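Bretden Fish Farm Co-operative
Minutes of the equipment meeting, February 2021

Present: Ilham Nasr (chair), Norbert Murín, Maksym Demchenko, Teodoro Alvarado (minutes)
Apologies: Nazar Harasym

1. Previous minutes
Agreed, with one correction. The pump hire was for the Marchuk pond, not the upper raceway.

2. Drum filter quotation
NM went through the offer from Drunadard for a replacement drum filter. The price is 2,195 before delivery. MD asked where the claimed saving in backwash water came from. NM said it was in the brochure. MD said he had read the brochure and that was why he was asking. The test site isn't named and the stocking density isn't given. The chair doubted that a figure from clean water would hold up in ours by July, when the feed rate is at its highest.
Agreed: no order until Drunadard supplies readings from a working farm. NM to write.

3. Jetommont filter media
Jetommont have offered a trial lot of biofilter media for 611, said to need no cleaning. TA pointed out that the last media we bought was said to need no cleaning and was cleaned five times. MD would consider a trial on one tank only, with ammonia tested before and after, and the second tank left as it is for comparison. IN wants the terms for returns in writing first.
Agreed: deferred.

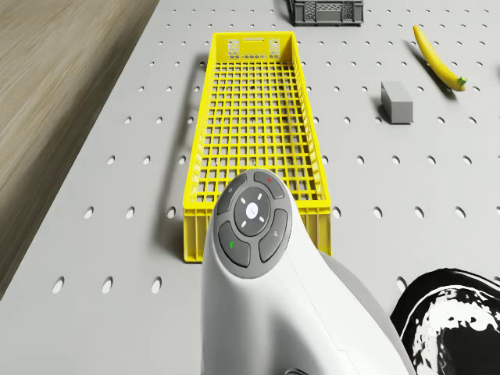
Yellow crate with grid floor, computer rendering.

4. Standby blower
NH had sent a note saying the standby blower is fine. It was not clear to the meeting whether he had run it under load or only switched it on. The pressure gauge reading in the log has been the same for 19 entries, which MD finds hard to believe. The gauge may be stuck.
Agreed: MD to fit another gauge and run the blower on the Marchuk line overnight. NH to be asked what he checked.

5. Any other business
TA asked again for the spare keys to the pump house. NM will look.

Next meeting to be fixed once Drunadard reply.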